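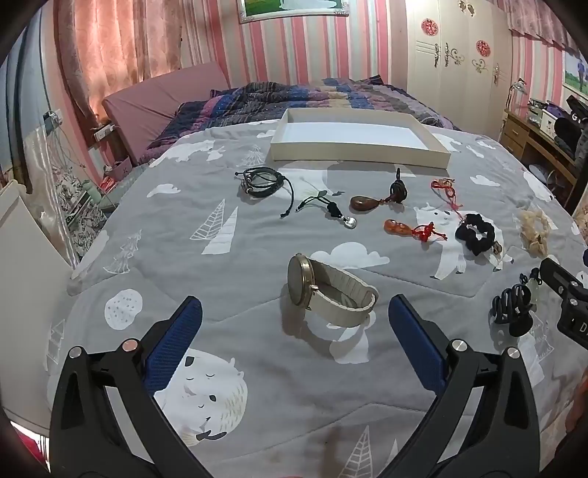 금빛 케이스에 흰빛 가죽 줄 손목시계, 북극곰 이불 위.

스케누브브리지(Skenuvbridge) 벼룩시장에 대해 물어보는 분들이 있어서 타래로 정리합니다. 9월에 다녀왔고 코네브홀름(Konevholm)에서 묵었습니다. 제가 본 것만 씁니다.

시장은 강 옆 창고 거리에서 열립니다. 창고 벽에 1869라는 숫자가 박혀 있는데 건물을 지은 해라고 합니다. 지금은 창고로 쓰지 않고 장이 서는 날에만 문을 엽니다. 지붕이 있어서 비가 와도 안쪽 자리는 그대로 장사를 합니다.

코네브홀름에서는 63번 버스를 타면 됩니다. 종점 바로 전 정류장에서 내려 강 쪽으로 걸으면 나옵니다. 안내 방송이 작아서 저는 한 번 지나쳤습니다. 종점에서 되돌아 걸어도 금방이니 놓쳐도 괜찮습니다.

아침 7시에 시작합니다. 그릇이나 연장은 이른 시간에 좋은 게 빠지고, 옷과 책은 오전 늦게 가도 남아 있습니다. 오후 2시가 넘으면 짐을 싸는 자리가 생깁니다. 값은 그때가 제일 낮은데 고를 게 별로 없습니다.

현금은 잔돈으로 준비하세요. 카드를 받는 자리는 드뭅니다. 입구 쪽에 현금 인출기가 하나 있는데 줄이 길고 큰 지폐만 나옵니다. 큰돈을 내면 거스름돈이 없다고 안 파는 분도 있었습니다.

자리마다 번호가 있습니다. 제가 제일 오래 있었던 곳은 23번, 헌책과 지도를 파는 자리입니다. 상자에 지역 이름이 적혀 있고 그 안은 전혀 정리가 안 되어 있습니다. 오래된 철도 노선도를 한 장 샀습니다. 접힌 자국이 심해서 싸게 줬습니다. 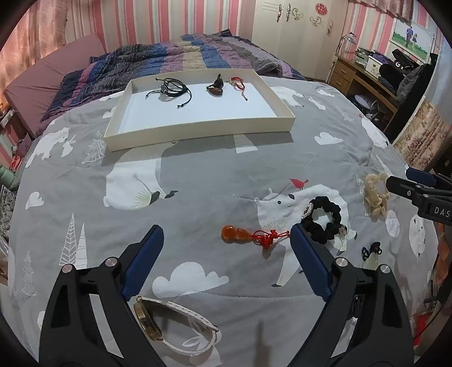
흥정 얘기. 붙어 있는 가격표는 대체로 깎아 줍니다. 가격표가 없는 물건은 먼저 얼마까지 생각하느냐고 되묻는 경우가 많습니다. 이럴 때는 쓸 만큼만 말하고 기다리면 됩니다. 안 맞으면 인사하고 가면 되고, 그걸로 기분 상해하는 사람은 못 봤습니다.

두 개 이상 같이 사는 편이 깎기 쉽습니다. 저는 법랑 냄비와 국자를 한 자리에서 샀는데 국자는 거의 덤이었습니다. 냄비 바닥에 이가 조금 나가 있어서 집에서는 화분 받침으로 씁니다.

도자기는 손톱으로 가볍게 두드려 보고 삽니다. 소리가 탁하면 금이 간 경우가 있습니다. 유리는 햇빛 쪽으로 들어 보면 긁힌 데가 보입니다. 창고 안은 조명이 노래서 색을 잘못 보기 쉬우니, 옷은 꼭 밖에 들고 나가서 보세요. 주인한테 말하면 다들 그러라고 합니다.

전기 제품은 저는 안 삽니다. 꽂아 볼 콘센트가 없습니다. 라디오 파는 분이 건전지를 넣어서 들려주기는 했는데 부피 때문에 포기했습니다.

먹을 것. 창고 뒤쪽에 로보(Lobo)라는 커피 트럭이 있습니다. 커피는 진하고 양이 적습니다. 감자 팬케이크가 괜찮고, 사과 소스를 따로 달라고 해야 줍니다. 앉을 데는 강둑 계단뿐입니다. 바람이 세서 종이 접시는 손으로 잡고 있어야 합니다.

화장실은 창고 왼쪽 끝, 유료입니다. 동전만 됩니다. 이것도 잔돈을 챙기라는 이유 중 하나입니다.

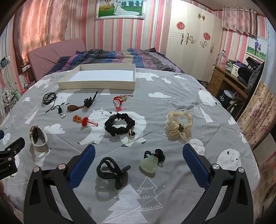 짐 얘기도 하겠습니다. 바퀴 달린 가방은 바닥이 돌길이라 힘듭니다. 배낭에 천 가방 하나 더 넣어 가는 게 편했습니다. 깨지는 물건을 살 생각이면 수건을 한 장 가져가세요. 포장은 신문지 한 겹이 전부입니다.

시장 갈 날짜는 페눔(Penum)이라는 지역 소식지에서 확인했습니다. 관광 안내소와 버스 안에 놓여 있고 무료입니다. 뒤에서 두 번째 쪽에 장날 표가 있습니다. 글씨가 작습니다. 강물이 높으면 바깥 자리는 취소된다고 적혀 있었습니다.

자리 수는 소식지에 300개로 나와 있습니다. 빈자리도 꽤 보였는데 안쪽만 천천히 봐도 반나절은 갑니다. 다 보려고 하지 말고 한 줄을 정해서 보는 게 낫습니다. 저는 왼쪽 줄만 두 번 돌았고 오른쪽은 거의 못 봤습니다.

답글로 온 질문에 답합니다. 아이와 가도 되느냐고 하셨는데, 유모차는 오전에 좀 어렵습니다. 통로가 좁고 상자가 바닥에 나와 있습니다. 점심 지나면 지나다닐 만합니다. 장난감 자리는 입구 가까이 몰려 있습니다.

말이 안 통해도 되느냐는 질문도 있었습니다. 됩니다. 숫자는 계산기로 보여 주거나 손바닥에 적어 줍니다. 저는 인사말과 "얼마예요" 두 가지만 외워 갔습니다.

반품은 안 된다고 보면 됩니다. 연락처를 주는 자리도 없었습니다.

돌아오는 버스는 오후 4시가 넘으면 배차가 뜸합니다. 정류장에 의자가 없고 가게도 없습니다. 시간표를 미리 찍어 두세요. 겨울 시간표는 다르다고 하는데 겨울에는 안 가 봐서 모릅니다.

철도 노선도는 펴서 책 사이에 눌러 두는 중입니다. 액자를 맞출지 그냥 둘지는 아직 못 정했습니다. 종이 접힌 자국 펴는 방법 아시는 분은 답글 부탁드립니다.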